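April, Molville

We were 12 people on the small bus, and the driver already knew the way to the Bergeron building, so we arrived before the doors were opened. It was the first time our club visited the open day at Bergeron. They make brown paper bags in Molville, the plain kind for groceries and hardware, and one time in the year they let the public walk through most of the floor. I had asked to write this report as I use their bags very often in our evening classes, and I wanted to see where they begin.

At the entrance each of us received a sticker, a pair of ear plugs and a printed map. The map was not so easy to follow. It showed the building from the side of the loading dock, but we came in from the parking lot, and half of our group spent the first minutes in the corridor for the washrooms.

The tour starts at the paper rolls. They are taller than I am and stand in the cold part of the building, each with a label for weight and date. Our guide let us touch the edge of one roll, and it felt like wood. She explained that the paper has a direction, the same as cloth has, and that it tears clean along one way and badly across the other. I knew this from folding at home, but I never knew the reason for it. She tore two strips to show us and gave them away afterward. I still have mine in my coat.

After the rolls comes the forming line, where you must stay behind the yellow paint. The guide had to speak through a small microphone, and I lost some parts of the talk. I wrote down that the line makes up to 3842 bags in one hour when it runs in the small size. The glue smells a little of bread. Marks for the folds are pressed before the bottom is closed, and you can see the sheet become a bag very fast, so fast that I had to watch it many times until I understood when the bottom was folded.

What I liked the most was the last room, where opened bags were standing on white tables with different small things put inside. The subject of this room was what a bag does after it is finished: how it stands, how it keeps its mouth open, and where it gives up. Many visitors passed this room quickly to reach the coffee. I stayed almost until they called us.

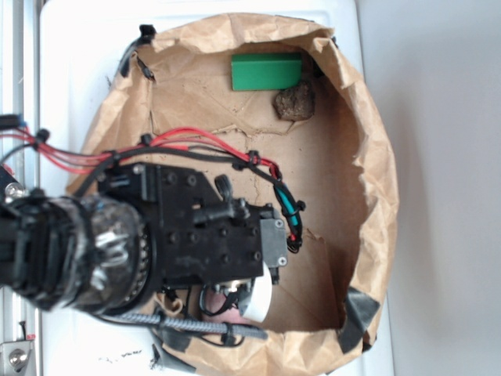

*Green block and small brown rock inside an opened bag, with the rim rolled down.*

The rolled rim was for me the best lesson of the day. When you roll and crush the top of a paper bag, it makes a thick wall, and the bag becomes a kind of low bowl. It is wrinkled and not a perfect circle, but you can look in from above and find what you want without putting your whole arm inside. In our classes we always cut the bags down with scissors, and the cut edge is weak and falls in. I tried the rolling method at my kitchen table the same evening with a Bergeron bag from my own cupboard. It took me two attempts. The first roll was too tight and the corner split.

There was also the question of what to put inside. A block with flat faces and a rough little rock ask for different things from the paper. The flat one can lie quietly on the bottom, but the rock has its lumps, and I would think that over some weeks of carrying it would rub the same place again and again. I asked the guide if they test for this. She said that in the Irnitz test, which they learned from the previous owner of the building, a bag is loaded with mixed items and lifted until something opens. The bag on the board with the highest number was lifted 315 times. She didn't know what was in it, and the person who would know was at lunch.

The bottom was discussed longer than I expected. A seam runs across the inside, and people worry when it looks torn. Somebody from our group, who sews, asked why there is not simply one piece of paper without a seam. The guide answered that a bag is always folded from a sheet, so the bottom must close somewhere, and a second layer under it carries the load. If the seam on the inside looks ragged, she told us to press with the palm from above and feel if the lower layer is whole. I found this very practical advice, and I have since thrown away two old bags which I believed were good.
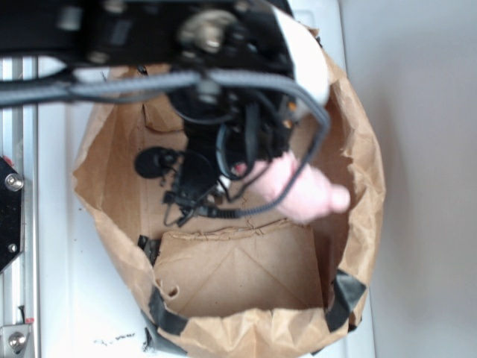 **Malum Paper and Folding Club — Visits Group**

Soft things were also part of this room. Something long and pink with a rounded end doesn't lie flat on the bottom like a block does; it leans toward the side and needs the wall. So it is good when the sides are still straight and only the top is crumpled. For our members who store wool, stuffed pieces or scraps of felt, I would recommend to leave the bag tall and roll the rim only one time. For buttons, stones and blocks, roll it further down.

I must also mention the loose panel, because three of us had the same idea about it. When a flat piece is folded inward at the bottom, it can be used as a small divider. You lift it, put the flat papers under it, and the other things stay on top. With a torn upper edge it still works, but I would trim it with a straight cut, or the paper catches on everything.

Some practical notes for those who want to go next year:

- Bring a sweater for the roll room, even if it is warm outside.
- The coffee is free, the cookies are not.
- The small shop sells seconds in flat bundles. The colour varies from light tan to quite dark, and you cannot choose inside the bundle.
- Ask for the map with the parking lot entrance. They have it behind the desk.
- Strollers can't go on the forming line, but the last room is wide enough.

I bought one bundle for the club — it is on the lower shelf beside the cutting mats, and you may take from it for the class. Please do not take the darkest ones, I have promised them to the children's table. If you come to the next meeting with a bag from home, I will show the rolling, and we can compare how many layers each person needs before the rim holds.

Lamai Thongsuk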